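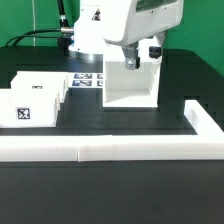 I have been looking after one robot cell for long enough to have grown tired of the word "calibrated". People say it the way they say "insured". It closes the conversation. Somebody asks if the cell is ready, somebody else says it was calibrated, and everyone goes to lunch.

Our cell at Clollwood is a small one: a white arm, a black table, a green backdrop, a printed sheet of markers lying flat on the table and more markers on the blocks the arm has to deal with. A camera finds the markers, the software works out where everything is, and the arm goes there. That is the theory, and on a good day I have no quarrel with it.

My quarrel is with how we look after it. The routine we inherited from Brudex, who supplied the cell, has a long section on the software and two lines on the mounting ring. Two lines! The ring is what the whole arm stands on. If a bolt there has eased off a hair, every number above it is a polite fiction, and the calibration will happily swallow the error and report a pass. Then the arm is moved to the far side of the table and misses by the thickness of a coin, and we calibrate again.

Ji-hoon Byun, who wrote most of our checking scripts, thinks I am unfair about this. His view is that a proper routine catches a loose base because the readings scatter. Sometimes they do. In July the base was loose for most of a fortnight and the readings sat as tight as you like, because we always took them with the arm in the same few comfortable poses. Osaze Okoro found it by putting his hand on the column and pushing. I have asked for "push the column" to go in the written procedure and been told it isn't measurable.

Then there is the paper. A marker sheet is a piece of stationery that we treat as a precision instrument. It curls. Someone wipes the table and shifts it, then puts it back by eye. Amarachi Etim wants the sheet bonded to a rigid plate and I think she's right, though I would not expect a plate to save us from people who lean on it.

Cables get the least attention of all. They leave the side of the base, loop down towards the back of the table, and stay out of mind until the arm faults halfway through a job. Uvham's maintenance log, which they were kind enough to let me read, runs to 2982 entries, and I could not find one that recorded a cable being checked before it had failed.

I am told the next version will look after itself. Siu-fong Tseng has seen the demonstration and was impressed. It will notice drift and correct for it overnight. Fine, but correct it against what? If the sheet has moved, the machine will align itself carefully to a sheet in the wrong place.

What I would do with the money is duller. Pay for an hour on a Monday with a torque wrench, a straight edge for the border rail and a person who is allowed to stop the cell. Rhonda Chisholm has the request on her desk. The software upgrade was approved last week.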